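6 min read

Desk lamp and pen storage: what are you all using?

plywood_gary
Moving my work table this month and for the first time in years I can see the top of it. Before the clutter comes home I want to settle two things. One, a lamp with a real arm. Two, somewhere for the highlighters to live. I have a Prultholm clamp lamp now and it droops. You set it where you want it, you look down, and by the time you look up it's reading your mail.

Budget is 80 dollars for the lamp. Budget for the highlighter home is whatever's in my coat.

marginalia
Sprung arm, round weighted base, done. Clamps chew up the edge of the table and then you have a table with a bite in it. Mine has been at the same angle since I moved in, partly because it's good and partly because I'm afraid to touch it.

For pens, a basket. Any basket. Mine is orange plastic and came from the grocery store.

two_left_mitts
Baskets are where pens go to die. You end up with 12 dead ones on the bottom and the one you want underneath those. Get a cup. Pens stand up, you see the caps, you take one, you go on with your life.

marginalia
A cup holds nine pens and then it falls over. I've had this conversation with cups.

two_left_mitts
Buy a heavier cup.

quietstapler
I'm with the basket people, with one reservation, and it's that I have never once put a highlighter back in it. We've got the same kind of setup on the big shared table at work, red lamp, orange basket, everything within reach of everything else.

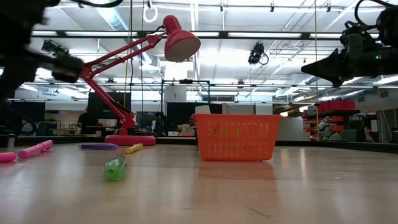
Red lamp, orange basket, highlighters at large.

The basket has slots all the way down the sides, so you can sort of tell there's something green and yellow in or behind it without getting up. I consider this a filing system.

two_left_mitts
So the highlighters are on the table and the basket is also on the table. Thank you for making my argument.

quietstapler
They're near the basket. Near counts.

plywood_gary
I like that lamp a lot. Does the arm stay put? And is the shade metal or plastic? The Prultholm shade is plastic and it smells like a hair dryer after an hour.

quietstapler
Stays put for me. There's a spring along one of the arm sections, and when it squeaks I put a drop of sewing machine oil on it. I'd have to go knock on the shade to answer the other one. The base is the good part. You can shove the whole lamp across the table with one finger, which I do whenever somebody puts lunch in my light.

hallway_ferns
Can I be boring and ask about glare? Pale wood with any kind of finish throws the ceiling lights straight back at you. You can see it on that tabletop. I had a maple desk that was basically a second ceiling. Ended up with a big felt mat from Clenent, the gray one, and my headaches stopped in a week.

marginalia
A felt mat on a table where you use highlighters. How's it look now?

hallway_ferns
Festive.

plywood_gary
No mat. I just got this table back, I'm not going to put carpet on it.

osgood_not_osgood
Counterpoint to the round base: footprint. It takes up the exact spot where a notebook wants to be. I switched to a clamp (Luo, the long one) and gained a whole notebook. Yes, it left a dent. The dent is on the underside. If you're inspecting the underside of my desk we have other problems.

marginalia
It's your security deposit, live how you want.

two_left_mitts
Whatever you get, throw out half the pinks. Everyone owns more pink than they use. Yellow runs out, pink is forever.

quietstapler
I use purple for dates and I won't be taking questions.

plywood_gary
Update. Went to the Skatville outlet and got a round-base lamp with springs, blue because red was gone, under budget. Also got a basket, and also a cup. The highlighters are currently in the coat.

osgood_not_osgood
Did you check whether the lamp takes a normal bulb? The older Skatville ones had some weird little base.

plywood_gary
Going to go look at the box now.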